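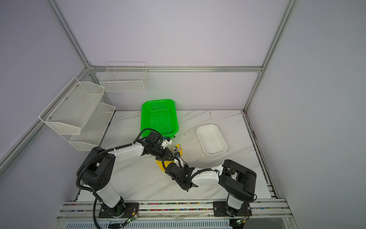 Abb. 1: Arbeitsplatz mit grünem Korb, weißem Tablett und Wandkörben

Projektbericht: Besteck in Servietten einschlagen
Verfasserin: Meifang Song

1. Ausgangslage
Im Juni habe ich für die Kantine Kandasamy untersucht, wie sich die Vorbereitung der Bestecktaschen vereinfachen lässt. Die Kantine gibt pro Woche 2000 Gedecke aus. Bisher lag das Besteck offen in Kästen, die Gäste nahmen sich die Teile einzeln. Künftig soll jedes Gedeck aus Gabel, Löffel und Messer fertig eingeschlagen in einem Korb bereitstehen.

2. Material
Verwendet wurden gelbe Servietten und Besteck aus Edelstahl. Für die fertigen Taschen ist ein gelochter Kunststoffkorb vorgesehen. Gelb hebt sich gut von Grün und Weiß ab, eine vergessene Serviette fällt dadurch schneller auf.
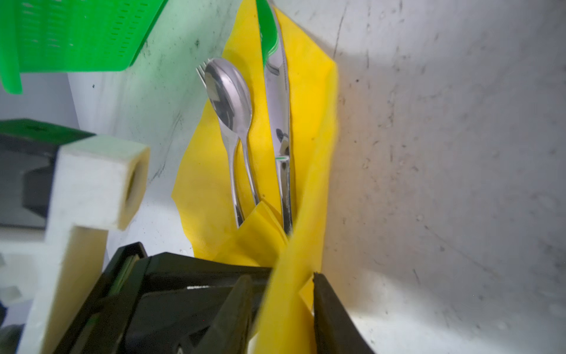 3. Vorgehen
Die Serviette wird mit einer Spitze nach vorn auf den Tisch gelegt. Gabel, Löffel und Messer kommen nebeneinander darauf, die Griffe zeigen zur vorderen Spitze. Danach wird die untere Ecke über die Griffe geschlagen und die Seiten werden nach innen gelegt. Die oberen Enden bleiben frei.

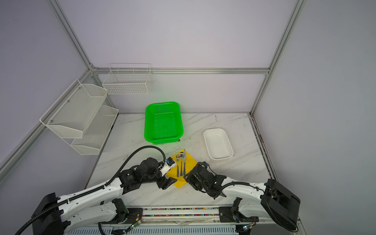 Warum liegt das Messer rechts?
Die Reihenfolge entspricht der Anordnung, die das Kantinenpersonal vom Eindecken kennt. Sie musste deshalb nicht neu eingeübt werden.

4. Beobachtungen
Das Falten selbst machte wenig Mühe. Schwieriger war das Ablegen im Korb. Eine locker gefaltete Tasche geht am unteren Ende auf, wenn sie senkrecht gehalten wird, und das Messer rutscht zuerst heraus. Mit einem engeren Umschlag hielt die Tasche besser.
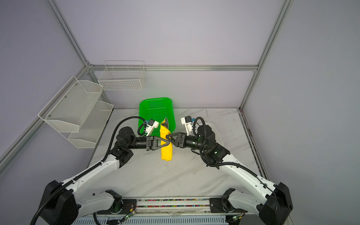
Auch die Füllhöhe spielt eine Rolle. Solange der Korb fast leer ist, kippen aufrecht gestellte Taschen leicht um. Ich habe sie deshalb schräg an den Rand gelehnt und die nächsten dagegen gestellt.

5. Offene Punkte
Bis zum Ende des Projekts wurden 1673 Taschen gefaltet. Ob sich dickere Servietten lohnen, ist noch nicht geklärt. Die Kantine hat 3000 Stück zur Probe bestellt.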